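Sitness Pair, hand-held grippers by Arkden: two months in

Mar 7, 2023

I bought these in January with my own money, 2,000 of it, and have been telling people they cost less. They are a pair of hand-held grippers with a camera on each, for recording how a person does a fiddly job so that an arm can be taught to do it later. You do the job, the cameras watch, and you find out how much you rely on your little finger.
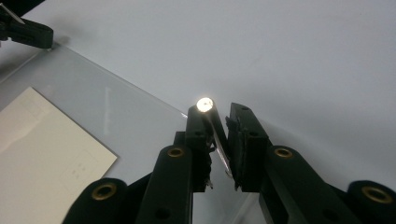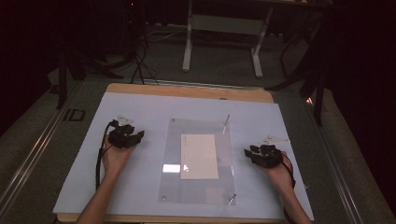
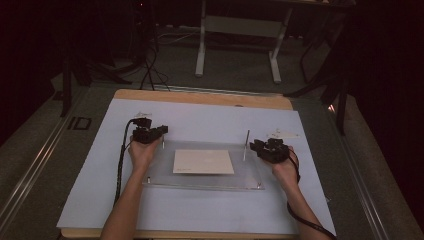 Clear plate, small card on top: first from a gripper's own camera, then twice from head height.

My yardstick was the Gernus pair we have had for years. They are ugly, they squeak, and one has been glued more often than I would admit to its maker. Both sets got the same work: thin metal rods, flat clear sheet, bits of card. I like that mix since it finds out most weaknesses in an afternoon, and rods are cheap.

First, the fingers. The Sitness ones are black and blocky, with a textured pad on the flat inner face, and the linkage behind them turns on pivots with brass-coloured rings, so the whole thing looks like a pair of boots. Play at the tip was my big worry. There was none out of the box and there is a very small amount now, after 200 logged runs and plenty of unlogged ones where I was just showing off. The Gernus had more than that on the day it was unpacked.

On thin rod the grip is excellent. A rod lying between the pads stays where you put it, even at a slant, and you can turn your wrist without it rolling out. Thick things are less happy. Past 16 mm the pads stop meeting the work squarely and you are pinching with the edges, and anything polished starts to creep. The leaflet says it opens far wider than that, and so it does. It will open round a jam jar. Holding the jam jar is a separate matter, and I have the kitchen floor to prove it.

Flat sheet is where I expected trouble and got it. Picking up a clear plate lying flush on a table is hard with any gripper this chunky, because there is nothing to get under. The Gernus has a thin lip at the tip that slides in. The Sitness has no lip. Sveva Guerra, who borrowed mine for a week and gave them back only when asked twice, slides the plate to the table edge and takes it from there. It works, though you then have recordings in which every plate gets taken for a walk first. If you are teaching an arm from them, that arm will walk its plates too.

Card is no bother. It bends a little and comes up.

Now the cameras. The view from behind the fingers is wide and sensibly placed: you get both fingers and a good spread of table, so it is easy to tell later what you were reaching for. The linkage takes up the bottom of the picture, and I would have liked it a bit lower. Bright spots are the real weakness. Any strong point of light goes to a flat white disc, and the sensor takes its time recovering. On a pale table with something shiny on it you will meet this often. Dimming the lamps helped. Moving them helped more. The Gernus camera handles glare better and is worse at everything else, including being switched on.

Clear material is hard for the cameras as well. The edge of a sheet shows up at some angles and goes missing at others, so I record from overhead too and would not trust the finger view alone for that sort of job.

Weight: fine for the first 30 minutes, then not. The bulk of it sits over the back of your hand, and your forearms take the strain. Cosimo Guerra has bigger arms than I do and reports no problem, at some length.

The cables deserve a paragraph of abuse. There is one for each hand, black and stiff, and they leave the gripper at just the angle to brush whatever you laid out so neatly. I have knocked over more rods with the cable than with the fingers. Running them down the sides of the board and off the near edge of the table is the best arrangement I have found. Tape them. A cordless version is promised by the people at Sorrentino, who sold me mine, in the tone of voice used for promised trains.

Set-up is easier than I had feared. Calibration means holding both grippers still and then waving them as told, and it has only failed when I got bored and waved early. The software puts the two views side by side in time with each other and does not lose files. The Gernus software has lost files since the day we met.

Spares are fairly priced. Pads come in twos, and the left one wears faster for me, probably my fault. Changing them needs a hex key so small that I now own several, somewhere.

Should you buy a pair? For thin, light, fiddly parts, yes, and be glad of it. For sheet work, wait and see whether they bring out a tip with a lip, or file your own and say goodbye to the guarantee. For jam, use your hands.

Four out of five. The missing one is for the cables.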